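We use cookies to remember your display settings. Accept | Manage

Masking glare on glossy panels in Vonow
By Weerasinghe, Grunstead vision notes
June

A glossy part in front of a fixed camera gives the segmenter two problems: clipped highlights, and reflections of the ceiling that look like texture. The steps below build a static glare mask in Vonow and pass it to the planner.

1. Lock exposure and white balance. Auto exposure moves the clipping point each time the arm crosses the view, and the mask is useless after that.

2. Record 300 frames with the arm parked and the panel in place. Drop the first 11 so the stream can settle.

3. Compute the per-pixel median, then convert to HSV. Do not work in RGB. On a saturated panel the green and blue channels clip before red does, so a plain brightness threshold misses the edge of a highlight.

4. Mark a pixel as glare if value is at least 250... see the config note: our build uses 275 on the extended 9-bit scale. Set it as glare.value_min and leave glare.sat_max at 29.

5. Dilate the mask by two pixels. Write it out with the camera ID in the header – the planner refuses a mask without one.

6. Crop to the panel before fitting a plane. Ceiling lights above the top edge pass the same threshold as the highlights and will pull the fit upward.

7. Check the result against a raw view. On a teal panel like this one, the mask should pick up the small bright spots along the upper edge and leave the pale, blurred bands alone. Those are dim reflections, and they belong to the flatness filter. The darker band lower down should stay unmasked as well. If it drops out, value_floor is too high.
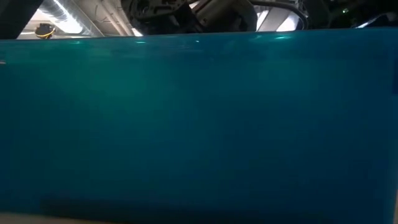
Comments (3)

dostanell_user
Step 4 reads oddly. Is the 250 for 8-bit input?

Weerasinghe
Yes. Use 250 on 8-bit and ignore the 275.

mk_cell
Dilating by two was not enough for our lens. Four works, but we lose a thin strip near the top edge.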